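Last changed: 24/05/2024. Applies to the Dernel task runner with the head camera only.

# Writing a laundry handling task in Dernel

This page goes through setting up a two-arm cloth task on a humanoid, from the first config file to a plan that recovers from bad grasps. You need a working Dernel install, a calibrated head camera and a front-loading washer with the door left open. Opening the door is a separate task and has its own page.

## 1. Set up the scene file

Create `scene.yaml` in your task folder. The planner needs three things fixed before it runs: the drum opening, the door and the floor.

```
drum:
 model: circle
 fit_from: rim
door:
 state: open
 avoid: true
floor:
 plane: auto
self_mask: [arms, legs, cables]
```

Fit the drum from the rim. The inside of a drum is dark and full of small holes, and depth there is poor. The rim gives a clean circle in nearly every view.

Set `door.avoid` to true even if the door looks well out of the way. Clear glass often comes back as empty space in the depth image, so the planner will happily route an elbow through it. With the flag on, Dernel puts a solid shape around the whole door bowl.

`self_mask` takes the robot's own body out of the image. Leave the cables in the list. A cable loop that rises over the forearm will otherwise be picked up as an obstacle that moves whenever the arm does.

## 2. Segment the cloth

Run the segmenter by itself first:

```
dernel seg --scene scene.yaml --class cloth --view head
```

Gray cloth next to gray arm shells is the hard case. Check that the mask follows the fabric all the way from the hand to the gasket. If it stops early, the planner treats the garment as shorter than it is and the pull ends with the far end still in the drum. 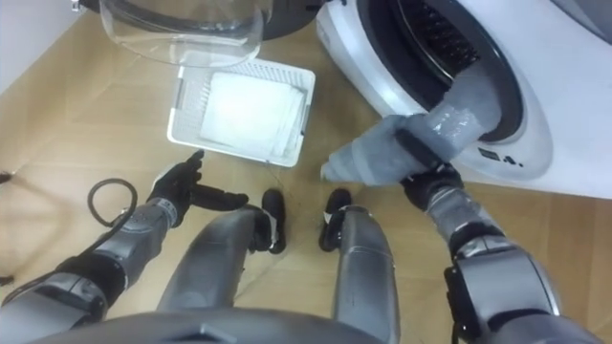 Nizar Hamdan comments that the mask broke in two for him at the gasket every time, and that setting `join_gap` to 20 fixed it without pulling in the rim.

The unit for `join_gap` is pixels. Start low, and raise it only if you get two blobs for one garment.

## 3. Set grasp rules for small items

Socks need their own rule. The default grasp picks the center of the mask, and on a small item the hand then covers most of what the camera could see. Use an off-center grasp and keep the other hand open nearby:

```
grasp:
 small_item:
 point: edge
 second_hand: ready
 min_visible: 20
```

`min_visible` is the percent of the mask that must stay in view after the fingers close. If it drops below that, the runner asks for a new look before the next move. The `ready` setting parks the second hand open and close to the item, which saves a long arm move when the handover starts. 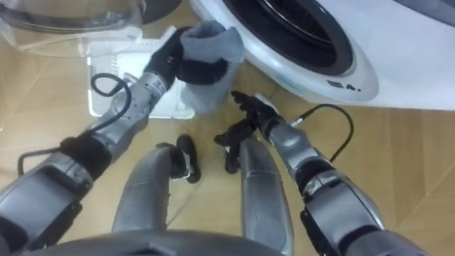

*Small-item rule: sock in the left hand, right hand open beside it.*

## 4. Plan with both arms

Larger pieces such as towels should go through the two-arm planner. One hand is the lead and works near the opening. The other carries the hanging part.

```
dernel plan --mode dual --lead left --follow right
```

Three settings matter most:

- `lead_height`: where the lead hand sits against the drum circle. Keep it inside the lower half of the opening.
- `follow_lag`: how far the second hand trails the first. We run 62 mm.
- `floor_clear`: the height to keep between the cloth and the floor. A long towel will break this whatever you do, so set it to `warn` and not `stop`.

If the plan fails with `DOOR_CONFLICT`, check the lead arm first. It has to pass near the door bowl when the hinge is on that side. Swapping lead and follow often clears the error.
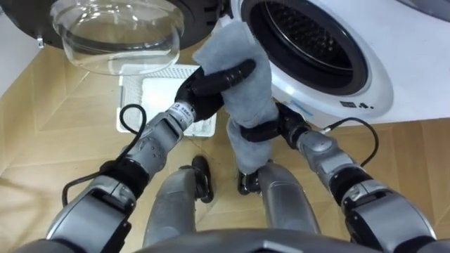
Swapping the arms gave me a worse wrist angle on our Engelbrecht setup - is there a way to keep left as lead and just tilt the approach? asked a reader from Nudolstead.

Yes. Add `approach_tilt` under `lead` and the planner will try tilted paths before it reports a conflict. It makes planning slower. On our Grustgate machine a dual plan went from 62 ms to 71 ms with the tilt on.

## 5. Check the hold before moving on

Add a hold check after each two-arm grasp. It compares the cloth mask with the finger positions and returns `both`, `one` or `none`.

```
after_grasp:
 check: hold
 on_one: regrasp
 on_none: look_again
```

Folded cloth can confuse it. Where a lighter layer lies over a darker one, the segmenter may return two items, and the check then reports `one` even though both hands are on the same piece. Turn on `merge_layers` for this.
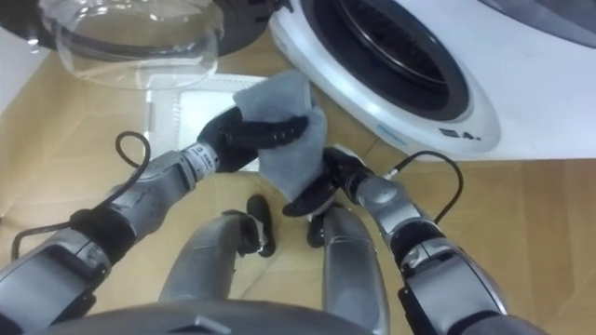

*Hold check case: folded gray cloth between both hands, two shades in one piece.*

## 6. Run it

Do a dry run first, with the arms disabled:

```
dernel run task.yaml --dry
```

Watch the log for `mask_lost` and `door_conflict`. If neither shows up, run again without `--dry` at low speed and keep a hand on the stop button. Logs go to `runs/` in the task folder. The June release will move them to a shared folder, so scripts that read from `runs/` will need a new path then.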